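We use cookies to remember your settings. Accept | Manage

Eight matches, eight wins!
2024-04-14, by the Metby touchline blogger

I'm still hoarse. Metby Ladies beat Wotden 3-1 yesterday in front of 500 people (our best gate of the season by miles) and the promotion place is ours if we get a point at Skuvitz in May. The second goal was a beauty, a long throw, one flick and a volley from the edge of the box that went in off the bar.

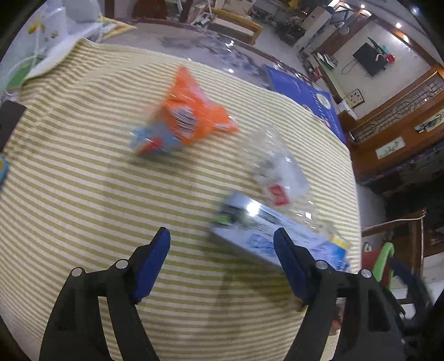

Do you need a ticket for the Skuvitz match?
You can pay at the gate on the day, and under-16s get in free.

Wotden were good, mind. They pressed us all over the pitch before half-time and their keeper made three stops I'd have put my house on going in. Once we started using the left wing, though, it was all Metby, and the noise from the Pagano Road end was brilliant!

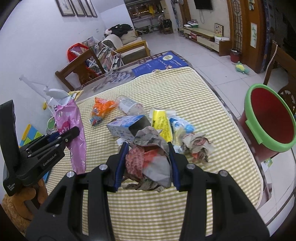
Skuvitz away is a long trip and the coach leaves at 8, so pack a proper lunch, as the tea hut there sells out early. Crumpled wrappers and an empty-looking carton all over a gingham tablecloth is my idea of a good away day. Bring a scarf too, it's windy up there.

Last updated: Sunday evening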